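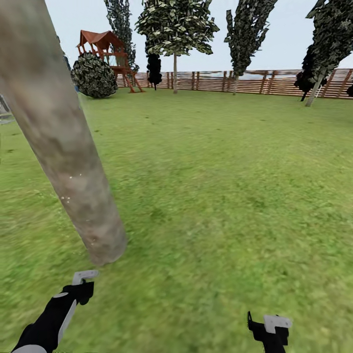

Ryszard Pawlak objected to the wording of this section in review: a simulated run should be held to the same stop rules as a run on the physical cell, he wrote, and the previous revision let operators skip the speed limit whenever the arms were virtual. The limit now applies to both. Section 4 has been rewritten accordingly.

4. Two-Arm Work in a Simulated Outdoor Setting

4.1 Scope

This section covers set-up and operating practice for two-arm sessions run in Sisay with an outdoor background loaded, such as a lawn with trees and a fence. It applies to teleoperated sessions and to scripted playback. Indoor backgrounds are covered in Section 3.

4.2 Before You Start

1. Open the session file and confirm that both arms are listed as connected. The left and right arms must have separate names.
2. Load the outdoor background. Wait until the status line reads READY.
3. Set the speed limit to Level 2 or lower for both arms. The limit does not carry over from the last session.
4. Press the stop key once with the arms at rest. Both arms must report HOLD. Release the stop and check that neither arm moves.
5. Check the collision settings. Contact must be turned on for each gripper finger, for the ground, and for any object the arms are expected to touch.
6. Open the log and enter your name and the name of the session file.

CAUTION: Do not replay a simulated session on physical arms until it has passed the check in 4.5. Background objects in Sisay have no counterpart in the cell, and the cell has walls that Sisay does not know about.

4.3 Working Near a Large Object

A large object close to the view can hide part of the work area, including the path of the other arm.

1. Before moving, choose a view in which both grippers can be seen. If one view will not do this, open the second view and keep both open.
2. Move one arm at a time until each gripper is in its start position.
3. Keep open space between the grippers during the approach. The minimum gap is set in the session file under GAP and must not be changed during a run.
4. Approach at Level 1. Stop before contact and compare the position readout with the view.
5. Make contact with one gripper first, then the other.

NOTE: An object may hang above the ground if its gravity setting is off. This is not a fault. Check the setting before you record, and write it in the log — a session recorded with gravity off cannot be compared with one recorded with gravity on.

4.4 Stopping a Run

Stop the run at once if:

— a finger passes into an object without a contact report
— the gap falls below the minimum
— the view freezes for longer than around 4 seconds
— either arm moves without a command

After a stop, save the log before resetting. Resetting clears the contact record. Do not resume from the stopped position; return both arms to start and repeat 4.3 from step 2.

4.5 Check Before Transfer

A second person must review the session before it is used on the Drellel cell. The reviewer may not be the operator who recorded it.

1. Play the session from beginning to end at normal speed.
2. Confirm that every joint stays inside the limits listed in Table 11.
3. Confirm that the log shows no open stop events.
4. Sign the log.

Urszula Głowacki holds the list of approved reviewers. Signed logs are kept with the session file under its original name.

Revision 17, 2021-04-13. Replaces all earlier versions of Section 4.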